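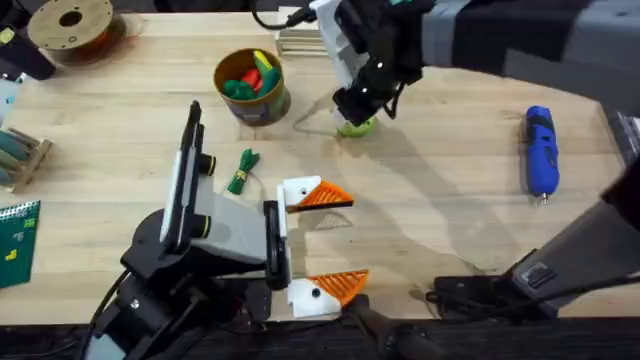 17/09/2026, gripper bench, two-arm table

Okay, day one of comparing the two grippers side by side on the same table instead of swapping them on one arm and pretending I remember how the last one felt. Black fingers on the grey and black arm, white fingers with the orange pads on the other. I'm calling them Black and Orange from now on because the real part names are too long to type with one hand.

Wood tabletop stays for now. Marina wanted the felt mat down (quieter, kinder to the pads) but the July numbers were all taken on bare wood and I'd like to be able to look at both sets without squinting.

Started with the small lime-green round thing out of the toy tub. I like it as a first object! It's small, it rolls if you look at it wrong, and both grippers hate it for different reasons. Black picks it up fine coming straight down and holds it just off the wood without any fuss. What it doesn't like is an approach at an angle: one finger gets there first, the toy scoots, and then I'm chasing it toward the tub. Yabsira says this is my approach speed and nothing to do with the gripper. Turned the speed down for the last stretch and it did get better, so fine, one point to Yabsira.

Orange is more forgiving on angle. The pads have enough texture that even a bad off-center pinch sort of sticks. But it opens really wide, and at full open the lower finger is down close to the table, so I have to keep the wrist higher than I'd like or risk dragging a pad tip along the wood. Did exactly that on the second run. No damage that I can see, small orange smear on the table, wiped it off. TODO: set the default opening to something sane before each pick. No reason to go in with the jaws all the way out for a toy that size.

Settings, so I don't lose them again:
Black: grip force at 3 on the Carkden controller, slow close
Orange: same controller profile, force 2, normal close
Both: 200 ms settle after close before lifting

I tried Orange at 3 as well and it squeezed the toy straight out the front of the pads, like a bar of soap. The wedge shape is doing that, I think. Worth asking Leclerc if they'll sell us the flat pads by themselves, or we just print some and glue the texture on.

Cable on Black: it loops up and away from the gripper, and for straight-down picks that's totally fine. When I rotate the wrist toward the right side of the table the loop tightens up more than I'm comfortable with. Not snagging yet. I put a soft limit on the joint and wrote it in the config comments, so if you're wondering why the arm refuses to turn any farther, that was me, please don't just delete the line.

Shadows are a pain again. With the overhead light on, Black's arm throws a big diagonal one right across the middle of the table, and the object finder (the Clatilby one, stock settings) drew a box around the shadow twice. It was very confident about it too. Turning off the light nearest the door helped a bit. Haven't tried the diffuser, Marina thinks it's still in the Hellomden crate.

Next up is the blue screwdriver. I want a handle with some weight to it, and the grips and the bare body should behave pretty differently under the orange pads. My guess is Black does better if it grabs near the middle and much worse if it's off by a little, because the whole thing will want to swing bit-end down. After that the green cord bundle, which I'm kind of dreading. Anything soft with a loose string on it is going to find its way into a finger joint, and Black has more joints for it to find. Slats last, one at a time off the stack.

Also for whoever does the handover runs: please bring Orange in from the lower left and leave Black parked high. I had both of them low at once this morning and hit the stop button a good bit earlier than I needed to, but the clearance over the middle is tighter than the sim says it is. Yabsira is going to re-measure the base positions tomorrow, and until that's done I'd treat the sim as a suggestion.

Logs are in the usual folder. The first run is junk, I forgot to home Orange.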